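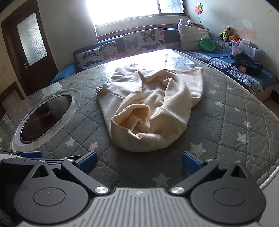 August, 10:40. Started on the fleece pile for the Padilla bag. Washing finished last night, everything dried on the rack, and I want it folded and measured before Wiebke comes by at two. The question for today is still whether the cream fleece goes in the same bin as the thin layers or gets its own. Bunched up in the middle of the big table, with the folds standing up in loops, it takes a lot more room than I had allowed for on the sheet. The gray star cloth is fine to work on. The quilting keeps the fleece from sliding, which the clear cover alone did not do last time.

Method, same as before: shake out, find the hem, lay flat, sleeves in, fold to thirds, then in half. Press out the air with both forearms. Measure height at the middle after a minute, without pressing.

First try came to 17 cm, far too tall. I had folded one side under without noticing and the collar was trapped inside. Opened it again and started from the hem.

Second try 11 cm. Better. The corners will not stay square by themselves, they want to roll back up.

Third try, rolled from the hem instead of folded: 10 cm across, tight enough to stand on its end. It opened a little while I was writing this down. A strap would hold it. We had two of the Bandinura straps in the drawer, one has lost its buckle.

Bins. The Skila one is too shallow for the folded version with the lid on. The roll fits lying down, with space beside it for socks. The Jukton is deep enough for either but then the fleece sits on top of the shirts and has to come out every time. I don't like that for a bag that gets opened daily.

Wiebke Schmieder looked in early, before I had put anything away. She thinks rolling leaves creases on the inside where the pile is thickest and would rather see it folded once, loosely, on top. She may be right about the creases. I will leave the roll overnight and check it in the morning against the folded gray one.

To do:
- buckle for the second strap
- wipe down the far end of the table
- new label for the Skila bin, the old one still says towels
- write the fold heights onto the Padilla sheet, 11 and 10, leave out the first

Stopped 12:15.

Last updated: August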